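Drernden Household Notes
Home > Workshop > Mixing and Measuring > Disposable cups

Using paper cups for small-batch mixing

Paper cups are suitable for most small workshop quantities: filler, wood glue, powder dye, plaster, two-part resin and touch-up paint. They are cheap, they stack, and they remove the need to clean a mixing pot. They also fail in predictable ways if the wrong type is used. The notes below cover selection, measuring, mixing, storage and disposal.

Choosing the cup

Most paper cups sold for drinks have a thin plastic lining. Some have a wax coating instead. The difference matters. Wax softens with heat and is lifted by white spirit and similar solvents, and the loosened wax ends up in the mix. In paint it causes small craters. In resin it leaves cloudy streaks. To test a cup, scrape the inside with a fingernail. If a pale curl comes away, the coating is wax and the cup should be kept for water-based work only.

Plastic-lined cups tolerate white spirit and methylated spirit for the time needed to mix and apply a small batch. They do not tolerate cellulose thinner or acetone for long. Use glass or metal for those.

Avoid cups with a ribbed outer sleeve. The sleeve holds heat, and a resin batch that warms up will set early.

Measuring by weight

Marks drawn on a tapered cup are unreliable for ratios. The cup widens towards the rim, so equal heights do not give equal volumes. Weigh the parts instead.

1. Place the empty cup on the scale and set the reading to zero.
2. Add the larger part first.
3. Note the reading. Work out the second part from the maker's ratio by weight. The ratio by volume is often different and the two must not be confused.
4. Add the second part slowly until the total is reached.

A kitchen scale with a limit of 2000 g and steps of 1 g is adequate for batches of 80 g and above. Below that, a rounding error of 1 g becomes significant and a finer scale should be used. The Flisano pocket scale used for these notes read correctly after a change of battery. Before the change it drifted upwards during a pour.

Where several cups will be filled to the same amount, zero the scale again for each one. Cups from one sleeve vary slightly in weight.

Setting out

Work on a flat, wipeable surface, white for preference, as drips of clear hardener show up sooner under a side light. Keep the nested cups at the back and only the cup in use in front. Paper cups are light and will tip when a stirring stick is left standing in them. Lay the stick flat on a scrap of card.
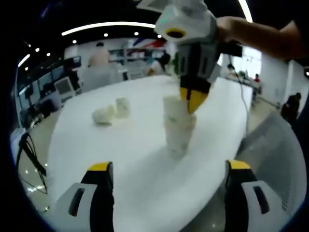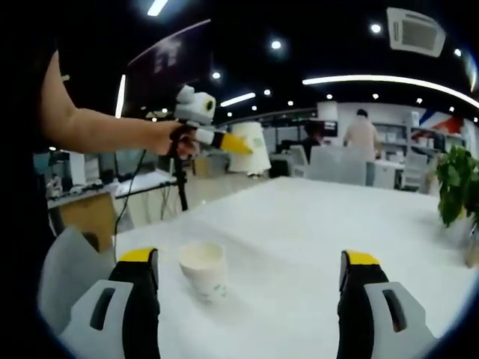
White paper cups on a white table: nested in a stack (first), and one on its own (second).

Separating nested cups

Cups that have been pressed together tightly tend to come away two at a time. Hold the lower cup by its base, turn the upper one a quarter turn, then lift. Pulling straight up draws a vacuum and can crease the rim. Check that only one cup has been taken before weighing. A doubled cup does no harm if the scale is zeroed with it in place, but if the second cup drops off during the pour the reading is lost.

Doubling on purpose is useful for plaster, where the extra wall keeps the shape when the cup is squeezed to pour.

Mixing

Use a flat stick with a square end. A round stick misses the seam at the base of the cup, and unmixed resin collects there. Scrape the wall and the seam every few turns. For two-part products, mix for the full time stated on the label, then transfer the batch to a second clean cup and mix again briefly. Material left on the wall of the first cup is discarded with it.

Fill to no more than half. A deep mass of resin heats faster than a shallow one. If the cup becomes too warm to hold, put it outdoors on concrete, stay out of the fumes and do not try to save the batch.

Pouring

Pinch the rim between finger and thumb to form a spout. If the cup has a rolled rim, snip out 1 cm of the roll first. The roll otherwise traps liquid, which runs down the outside.

Labelling

Write on the cup before filling it. Pencil is legible on uncoated paper and is not dissolved by solvent. Give the product, the ratio and the time of mixing. For dye trials, add the colour reference. Our Isah powder samples are marked by number only (589 is the walnut, 961 the dark oak) and the dry powders look much the same.

Storage

Store unused cups upside down in their sleeve with the end folded over. Sanding dust settles in open cups and will show in a clear finish. Keep them off a damp floor, as the base seam swells and may leak later.

Disposal

Let resin and glue set hard in the cup before binning it. Leave paint residue to dry with the cup open. Lined cups with residue do not go in paper recycling. Cups that have held oil finishes should be filled with water and left outdoors until they can be taken to the tip; oily paper can catch fire on its own.

Related pages
Stirring sticks from offcuts
Cleaning a kitchen scale
The Unurton glue chart: open times by temperature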